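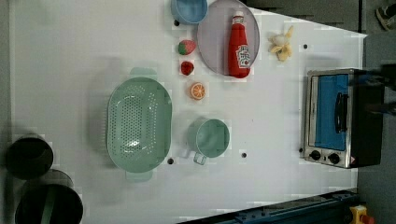 Trip Reports / Open Days

Revia open day, Sorusa

Revia opens its robot lab to the public once a year, in February, and this was my first time getting a ticket. There are 200 of them, free, and they go fast. I have written up the visit in the order it happened, with the practical information at the end for anyone thinking of going next year.

Getting there

The company is on the east side of Sorusa, past the rail yard. I took the 36 bus from the main station and got off at the last stop. From there it is a short walk along a road with no sidewalk on one side. The lab is on the second floor of the Xu Building, which Revia shares with a dental supply company and a print shop. There was a paper sign on the outside door and another one by the elevator. I took the stairs.

Check-in was at a folding table in the hallway. They look up your ticket, give you a sticker with your group color, and ask you to leave large bags and wet umbrellas on a rack. My group was the 10:30 one. Groups go in every 30 minutes, so there is some waiting if you arrive early. Coffee was available and it was fine.

The talk

Each group starts in a meeting room with a short talk. Ours was given by an engineer who had slides but mostly ignored them. Revia does contract work on arms for packing lines, and that pays the bills. The part of the company that we had come to see is a research project called Brullance, which is about getting an arm to pick up and put away ordinary household things without being programmed for each one.

The way it works, as I understood it: a person first moves the arm by remote control through a job, such as taking a bottle off a plate and setting it down on the table. Each run is recorded, with the camera views and the position of every joint. Then they change the layout a little and do it again. When they have enough runs, they train a model on them and let the arm try the job alone. The count for the kitchen table stood at 835 runs on the day of our visit. Someone in my group asked if that was a lot. The answer was that it is enough for a few jobs and nowhere near enough for a kitchen.

I had expected more talk about the model and less about the recording, but the engineer spent most of the time on the recording. Bad runs have to be found and marked. If the operator bumps a cup and carries on, the model may learn that bumping the cup is part of the job. They had one person spend most of the fall going back through old runs and throwing some out.

The kitchen table

After the talk we went into the lab. It is one long room with gray flooring and three work areas. Two of them were switched off for the day. The third was the Brullance kitchen table, and we stood behind a strip of tape on the floor and watched.

Most of what is on the table is made for children. The ketchup is a toy bottle, the fruit is plastic, and there is a toaster oven with two knobs on the front. I asked why they don't use real kitchen things and the engineer gave me a practical answer. Plastic fruit is the same shape in February as it was in October. It can be dropped all day, and they can buy the same set again when a piece gets lost. They do have real dishes in a cabinet and plan to use them later in the year.

The tabletop has small holes in it, which I took to be for bolting things down. The engineer said the table came from another project and the holes have nothing to do with this one. They thought about filling them in and decided to leave them, on the grounds that real counters have marks and stains on them too. 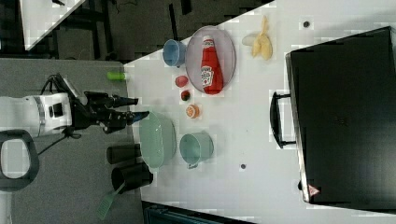 The first job we watched was the bottle. The operator sat at a desk to one side with a controller and a screen, and ran it twice by hand so that we could see what a recorded run is like. It is slower than I had imagined. The arm comes in over the table, stops, lines up its fingers, goes down a little, stops again, and closes. A person would do the whole thing without thinking. The operator told us that a smooth run takes practice and that new people usually close the fingers too early.

Between runs the table has to be reset. This takes up more of the day than I would have guessed. Everything goes back by hand, but not to the exact same place. They have a printed sheet with layouts on it and work down the sheet, moving a plate over by a hand's width or turning a cup so the handle points another way. If every run started from the same layout, the model would learn that one layout and be lost as soon as anything moved.

Then they switched over and let the arm work by itself. We saw four tries at the bottle. On the first it went straight to it and picked it up, and a few people clapped. On the second it closed its fingers just above the cap, went through the rest of the motion holding nothing, and opened them again over the table. The third was good. On the fourth it hovered for so long that the operator stopped it and started over. The engineer said this was a normal morning.

I liked that they showed the misses. I have been to trade fairs where the same arm stacks the same boxes all day behind glass, and you learn very little from that.

Fruit and the cup

Next came the fruit. The banana is harder than it looks, because the peel is open and the flaps stick out in several directions. If the fingers take hold of a flap, the whole thing swings around. The strawberries are small and will roll if they are touched from the side. The operator did one strawberry by hand for us and it went across the table and had to be fetched with a ruler – this got the biggest laugh of the visit.

The cup was the job the children in the group wanted to see again. It has to be taken by the rim or by the handle, depending on how it is standing, and the arm has to choose. It chose the rim every time while we were there. Nobody from Revia seemed surprised. Most of the recorded runs use the rim, so that is what it has learned. 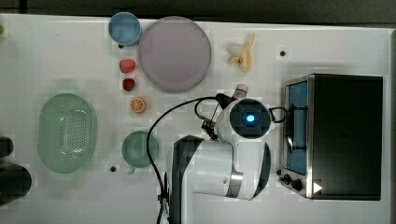

There was time for questions after that. A man behind me wanted to know when he could buy one for his mother. The answer was that he could not, and that they had no date to give him. Someone else asked about safety. There is an emergency stop within reach of the operator, and the arm runs at a reduced speed whenever visitors are in the room. Even so, they did not let anyone past the tape, and a boy who put his foot over it was asked to step back.

I asked about the oven. Opening the door is on the list, but they have not recorded many runs of it yet. The door needs a pull along a curve, and if the arm pulls straight back it drags the oven along with it. They are thinking of fixing the oven to the table for the first stage and freeing it later.

Another question was about the cables on the arm. Some of them hang in loops, and they can brush against things when the arm turns. The engineer agreed that it is not tidy. They had tried tying the cables down closer and it limited how far the wrist could turn, so the ties came off again.

We were in the lab a bit longer than planned, and the next group was already lined up in the hallway when we came out.

Practical information

Tickets: free, on the Revia website from early January. One ticket per person, children included. Mine was sent as an email and I showed it on my phone.

Length of visit: allow an hour and a half with check-in and the talk.

Access: there is an elevator. You stand the whole time in the lab, but staff brought out a chair for a woman who asked.

Children: allowed from age eight. The talk was a little long for the younger ones in my group.

Photos: allowed at the kitchen table. Please ask at the other work areas, as some of them belong to customers.

Food: nothing in the building besides the coffee. I had soup at the place across from the bus stop, which closes at 2 p.m.

Getting back: the 36 runs less often after noon. Check the return times before you go in.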